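Sweet Kitchen Basics, Pidimton Evening School
Notes for session 2: Custards, stirred and baked
Room 246, Egan Building

Hello again everyone! These are the notes I promised, a bit longer than last time because so many of you wanted the bits I rattled off at the stove written down. Bring them with you, they will get sticky, and that's fine. Mine from when I learned this are practically see-through.

What a custard is

Milk or cream, eggs, sugar, and gentle heat. The egg proteins start out as little curled-up strands, and as they warm they uncurl and catch hold of each other, and the liquid gets trapped in between. Warm them slowly and you get a soft, even net that holds everything in. Warm them too fast, or too far, and the net pulls tight and squeezes the liquid back out, which is your scrambled egg in sweet milk. I have made plenty of that.

Sugar slows the whole business down. So does fat. A rich custard with lots of yolk and cream is more forgiving than a lean one made with whole eggs and skim milk, and I'd like you to start with the rich one for that reason (also it tastes better).

Yolks or whole eggs?

Yolks give you a smooth, silky custard that pours or spoons. Whites set firmer and a bit springier. For a sauce we use yolks only. For something that has to stand up by itself on a plate, like a flan, you need some white in there. For little cups, where the cup does the holding, go mostly yolk with maybe one whole egg.

Stirred custard, our class batch

1000 ml whole milk
10 egg yolks
200 g sugar
1 vanilla bean, or a good spoonful of extract
a pinch of salt

Split the bean, scrape the seeds into the milk, drop the pod in too. Heat the milk until it steams and you see tiny bubbles at the edge. Turn it off and leave it for 15 minutes with a lid on. Extract people, you can skip the wait and add yours at the very end.

Whisk the yolks with the sugar and salt while the milk rests. Don't put the sugar on the yolks and wander off to answer the phone! Sugar left sitting on yolks pulls water out of them and leaves hard yellow specks that never quite whisk away.

Reheat the milk until it steams. Pour a ladleful into the yolks, whisking the whole time, then another, then another. Once the bowl feels warm on the outside you can pour everything back into the pan.

Now low heat and a flat-edged wooden spoon or a rubber spatula. Stir in a figure eight and get into the corners. You will think nothing is happening. Keep going. The foam on top fades first – that's my favorite sign – and then the spoon starts to drag a little. If you have a thermometer, 180°F is where I stop. Without one, lift the spoon, draw a finger across the back, and see whether the line stays clean.

Straight through a sieve into a cold bowl. The pan is still hot and will go on cooking whatever is left in it, so have the sieve and bowl waiting before you begin.

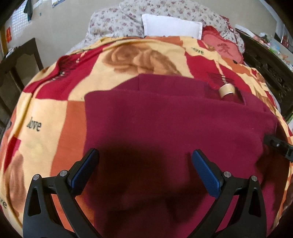 Can I save a stirred custard once it has started to curdle?

Most of the time, as long as you catch it early. Take the pan off the heat, pour the custard into a cold bowl, add a splash of cold cream, and blend it with a stick blender for half a minute. Then sieve it. It will be a touch thinner than it should be, but perfectly good over a crumble. If it has gone to real lumps sitting in watery milk, the blender won't bring it back, and I'd start over.

About pans

I was asked last time which pan I use. It's a heavy Drilletti with rounded sides, and I like it because the whisk reaches everywhere. Any thick-bottomed pan will do. Thin ones get hot spots, and a hot spot is where your custard will catch. If thin is all you have, set a bowl over simmering water and cook it there. It takes twice as long and is much harder to ruin.

Skip bare aluminum for this. It can turn a yolk custard a funny greenish gray, especially when you're whisking hard.

Baked custard

Same idea, only now the oven does the work and you don't stir at all. We'll fill the little white cups from the cupboard by the window.

700 ml heavy cream
300 ml whole milk
8 egg yolks
1 whole egg
150 g sugar
vanilla and salt as before

Warm the cream and milk with half of the sugar. Mix the yolks, the egg and the rest of the sugar, and here I want you to stir and not whip. Froth on top bakes into a pitted skin. Combine the two slowly, sieve, and let the mixture sit for ten minutes so the bubbles can come up. Skim them with a spoon, or drag a piece of paper towel across the top, which works far better than it has any right to.

Put a folded dish towel in the bottom of a roasting pan, stand the cups on it, and pour in hot tap water until it comes halfway up their sides. Do this last bit with the roasting pan already on the oven rack, please. I have carried a full one across a kitchen exactly once. Oven at 300°F, foil laid loosely over the top.

Start checking after 30 minutes. Nudge a cup. You want the edge set and the middle wobbling like soft gelatin, all in one piece. If it ripples like water, give it five more minutes and nudge again. If nothing moves at all it has gone over, so pull it out right away and get the cups out of the water.

Cool on the counter, then into the fridge for at least four hours. Overnight is better.

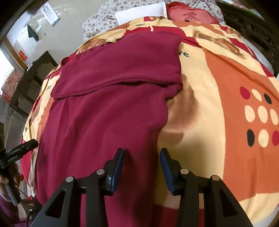 Fig. 2. Folded maroon garment on the bed.

Thickening with starch

Pastry cream is a custard with flour or cornstarch in it, and the rules flip around, so pay attention to which one you're making! The starch protects the eggs, and you can boil it. You have to boil it, in fact. Egg yolk carries an enzyme that eats starch, and if you stop when it merely looks thick, you'll open the fridge the next morning to a bowl of soup. One full minute of bubbling, whisking the whole time, takes care of that.

For each 500 ml of milk I use five yolks, 100 g sugar and 40 g cornstarch. Stir a lump of cold butter in at the end. Press plastic wrap right onto the surface so it can't form a skin, and when it's cold, beat it smooth again before you use it. It will look like a rubber puck when it comes out. Beat it anyway.

Flavors

Anything you can steep in warm milk is fair game. Cinnamon stick, bay leaf, coffee beans lightly crushed, strips of lemon peel with no white pith, a bag of strong black tea. Taste the milk after ten minutes and strain when it's a little stronger than you'd like, because the eggs and the cold will both mute it. The tea one was a big hit with my December group at Pemberg, and I've been making it at home ever since.

Chocolate goes in after cooking. Pour the hot custard over chopped chocolate, wait a minute, stir from the middle out.

Lemon juice is trouble. Acid makes the milk curdle long before the eggs have done their job, so use peel for flavor and keep the juice for curd, which has no milk in it and gets its own session.

Keeping it

Stirred custard keeps three days in the fridge, covered. Baked cups the same. Pastry cream I'd use within two. Don't leave any of them standing out on the counter through a long party, and don't freeze them either, they weep when they thaw.

The whites

You'll have a lot of whites left over. Put them in a clean jar, write the number on the lid (you will not remember) and freeze them. They whip up beautifully once thawed. We need them for meringues next time, so bring your jars.

To bring on 9 March 2020

An apron, a fine sieve if you own one, a container with a tight lid for taking your custard home, and your frozen whites. Eggs, milk and cream are covered by the course fee. If you can't eat dairy, let me know ahead of time and I'll set you up with full-fat coconut milk, which sets nicely in the baked version with one extra yolk.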